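Home | Ask | Topics | Log in
Search Flikeck help

Storing plush toys on a guest bed without making a mess

Khôi Mai
Our spare room doubles as the place where my daughter's stuffed fruit and vegetables live. They end up all over the gray sheet and I have to clear them off whenever my mother stays over. I have a white plastic basket with holes in the sides that I keep up by the pillows. 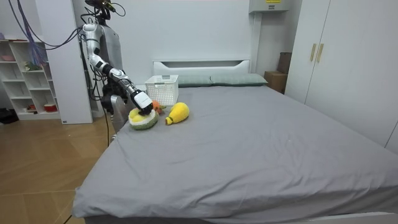 The bigger pieces, like the melon half, take up most of the room in it. Should I get a second basket or a lidded box? Also, the sheet picks up specks of lint, and washing it more often hasn't helped.

Lộc Mạc
Keep the basket. Open sides let the toys air out. Put the melon in first, flat side against the wall of the basket, then the pear and the small stuff around it. For lint, wash the plush separately in a mesh bag, cold, and clean the dryer filter every load. I did ours in July and they held their shape.

Cúc Trịnh
Lidded box under the bed. We got one from Brakolus and it fits 9 toys. Measure the gap first, mine needed 2 tries.

Tín Trình
lint roller

731 views | Related topics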